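# Skurnley 3, after a month of using it every evening

I've been running Skurnley on my little arm at home since June, and enough people have asked me about it that I'm just going to write the whole thing down. Short version: I like it a lot, I'm keeping it, and there are two things in it that make me want to throw my laptop in the yard.

For anyone who hasn't met it, Skurnley is a grasp planner with a viewer bolted on. You feed it your camera stream and your arm description, it proposes grasps, scores them, and hands the winner to whatever does your motion planning (I use Kuipers for that, and the two get along fine). Before this I was on Rillby, which is free and perfectly decent if you enjoy editing config files at midnight. Skurnley costs $59 for a home license. One time, no subscription, thank goodness!

Setup took me 17 minutes, and most of that was the hand-eye calibration. The wizard is lovely. It tells you where to move the wrist next, it shows you the error as it goes down, and when one of my poses was bad it told me which one and let me redo only that. In Rillby I used to start over from the top every single time, muttering.

The part I really paid for is the replay panel. Every attempt gets saved with the wrist view, the depth, the candidate grasps and the scores all on one timeline, and you can scrub back and forth through it. Then you change a setting and rerun the planner on the saved attempt without moving the arm at all. I can't tell you how much time this saves me. It keeps 2,000 attempts before it starts dropping the oldest, and you can pin the ones you care about. I pin all the weird ones.

Now the gripes.

First one, the segmenter and cloth. Out of the box it is great with hard things on a bare surface. Put a hard thing on top of a soft thing and it gets shaky, and it's worst when the object hangs over an edge, so part of it has one background and part has another. Small white pieces on a pale towel are my standard torture test for this. The default model likes to draw the mask along the hem of the towel and call it a day, which gives you half an object, and then the grasp center lands way off to one side. 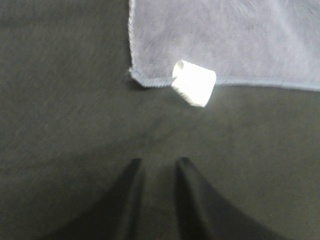
There's a slider called "boundary trust" buried under Advanced, and turning it down helps a ton. It makes the segmenter lean on depth more and on color edges less. I found it by accident. The manual gives it one line! Dinesh Pathak, who answers most of the questions on the Skurnley forum, told me to pair it with the slower "settle" mode, where it averages several wrist views before it commits to anything. That fixed most of my half-mask problems, at the price of a pause before each pick that you do notice.

Second gripe, the approach preview. It draws the fingers in the viewer as plain boxes unless you load your own mesh, so with tapered fingers like mine it thinks it's going to bump into stuff when there's plenty of room, and it throws away good grasps. Loading a mesh is easy enough, but it forgets the mesh if you rename the project. I've reported it. Twice.

Oh, and the exporter only writes Sandel logs. If you already use Sandel, great, you'll never think about it. I don't, so I've got a crummy little script that converts everything, and it breaks whenever they add a field.

Would I buy it again? Yep, for the replay panel alone. If you only ever pick blocks off a clean table, stay with Rillby and keep your money. If you're messing with towels, turn boundary trust down before you do anything else, then load your finger mesh, and don't rename the project.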